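Endance Publishes First Results on Machine Handling of Household Laundry

December. Endance has released results from its study of whether current robot systems can fold, sort and load ordinary household laundry without help. The short answer is that they can do parts of the job, slowly, and that shirts with long sleeves remain the hardest item tested.

Training data came from people working with hand-held grippers. The study used 2668 of these demonstrations. The resulting control software was then run for 698 unassisted trials on a two-armed machine, and 424 ended with a garment folded to the set standard. 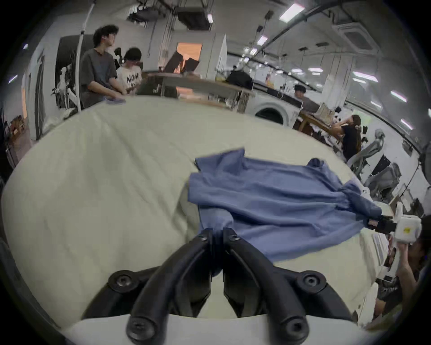 Most failures began at the first grasp. If the gripper closes on two layers of fabric where one was intended, the error carries through every later fold, and the software seldom notices it. Collars and cuffs account for the largest share of these cases.

"A towel is close to solved and a shirt is not," said Nikola Jabłońska, who led the study. "Households own more shirts than towels, so we don't describe this as a finished capability."

Speed is a second limit. A successful shirt fold took some 115 seconds, measured from first contact to release. Loading a front-opening washer was tried only in a pilot phase, and those figures are not part of this release.

Bronisława Brzozowska, head of testing, said the next round will use garments mixed in a basket and will score the complete chore from basket to stack. Results by garment type are available to laboratories and appliance makers on request. 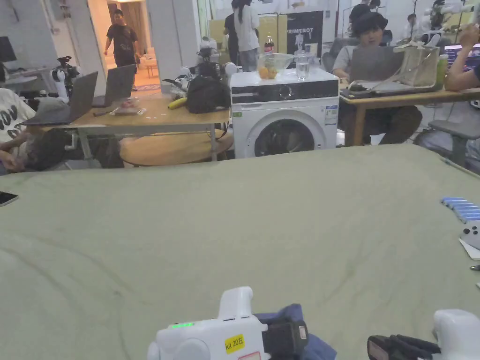
About Endance

Endance develops and tests control software for two-armed machines used in homes, laundries and shops. Its test methods are shared with its project partners, Posetti and Prisum.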